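Subject: Re: [chores-list] Can they do it yet?

Tumelo Baloyi wrote:
> My sister asks me each November if she should wait with buying
> a new dishwasher, because soon a machine will do everything.
> What do I tell her? Is anybody on this list close to a machine
> that tidies a room without a person standing next to it?

Dear Tumelo, dear all,

Tell her to buy the dishwasher. I work on small chores at Pledimside, and my answer is still "some of them, on a good day". I will go through two chores, as they look from the wrist camera, and say where I think we stand.

1. Picking up light things

Thin decorations are harder for us than a mug. A mug has a height, and the fingers can close on it from two sides. A butterfly with translucent wings lies almost flat, and its color is close to the color of the floor. The only part with good contrast is the small green body, so I tell the planner to aim there. The walls have printed flowers and moths all over, and our older detector liked to propose a printed moth as an object to be collected. We trained the new one with 4000 extra views, and I still do not trust it in the corners. 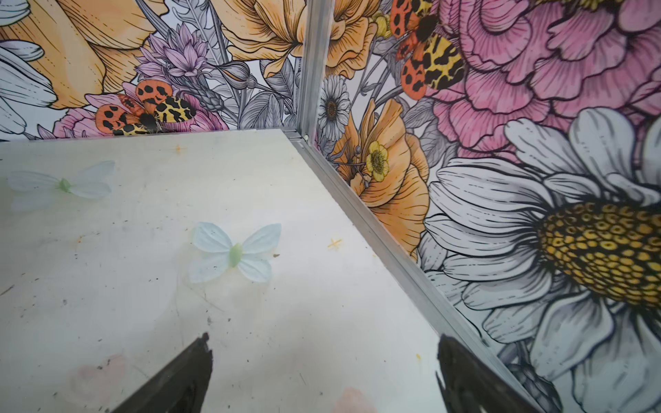
2. Packing the snacks

A paper bag is a bad container for a robot. It stands open only as long as nothing pushes it, and the rim is crinkled, so the edge is never where the model expects. Foil packets also change shape under the finger. With a tall chip bag in front and candy packets packed behind it, one finger touches several things together, and the force reading tells me very little about which one. A person feels this without thinking. I have asked for softer fingertips, but I do not expect that they solve it alone — the planning must also become better.

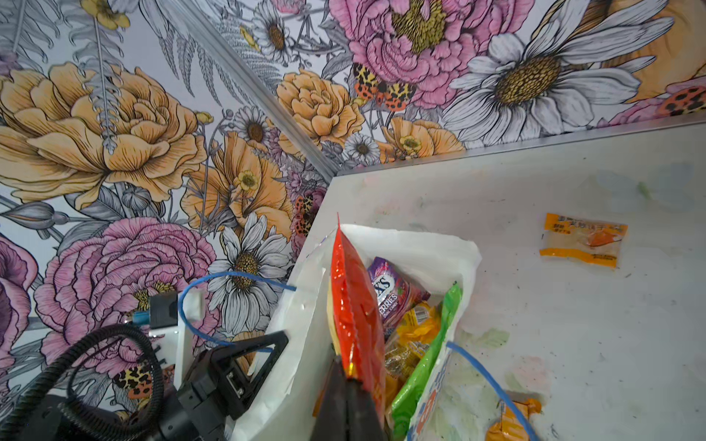
Nandi Mtshali wrote to me off the list, and allows me to share it, that I am too strict with the bags. At Ullberg they stopped using paper and gave the machine a rigid box, and she would call packing a finished chore if the customer accepts the box.

I see her point for a shop. In a home I do not agree, the people there already have their bags and will not change them for us.

If somebody has tried the Prela fingertips on foil, please write me which thickness you took.

With kind regards,
Blažena Kováčik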